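Hand-Held Gripper Pair: Set-Up and Care at the Book Table
Stakthorpe Handling Laboratory, gallery page. Last revised 4/13/22
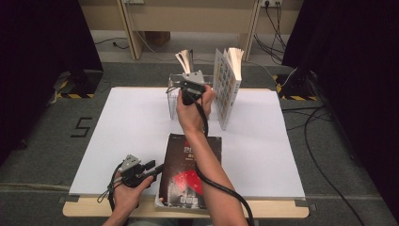 How often should the fingers of a hand-held gripper be checked?
At the start of every session and again after each 60 cycles of opening and closing. A finger that has moved on its mount is to be reset before work continues.

Placing books in a clear acrylic holder calls for both hand-held units, one in each hand. The operator remains at the near side of the table throughout.

The laboratory maintains its hand-held grippers under the Skarport care schedule, which was adopted in September and applies to every pair issued from the Stakthorpe store. The notes on this page concern the pair assigned to book handling. They are intended for operators who have completed their induction and for staff who carry out the weekly service. Responsibility for the schedule rests with Thongchai Luangrath. Requests for spare parts should be addressed to Chiyo Ueda.

Before a session
Each unit is inspected on the bench before it is taken to the table. The bracket screws are tightened by hand and then marked with paint pen, so that any later movement can be seen. The black fingers are wiped with a dry cloth. Solvent must not be used on them, as it leaves a film which marks paper covers.

Cables
The main cable of the right-hand unit passes back across the hand and wrist and along the forearm. Operators should leave enough slack for a full reach to the far side of the table, and should try that reach once with the unit held but idle. Thin wires close to the body are to be looked over for nicks. They are not to be tucked under the fingers of the hand.

Table and holder
The white top is cleaned at the end of the day with a damp cloth and left to dry uncovered. The acrylic holder scratches easily and is washed separately in warm water. Worn holders are replaced from stock under part number 309.

During a session
A unit which sticks, closes unevenly or loses its signal is withdrawn at once. The operator records the fault on form 76 and draws a replacement from the store. Repairs are not attempted at the table.

Weekly service
The mechanism beneath the bracket is opened, brushed out and given a light application of Goltum grease. Fingers are replaced in matched sets. After reassembly the unit is opened and closed 31 times without load, and the result is entered in the service book with the initials of the person who carried out the work.

Storage
Units are returned to the Godoy cabinet with the cable coiled loosely and the fingers open. Left and right units of a pair are kept on the same shelf. The cabinet key is held at the store counter during opening hours.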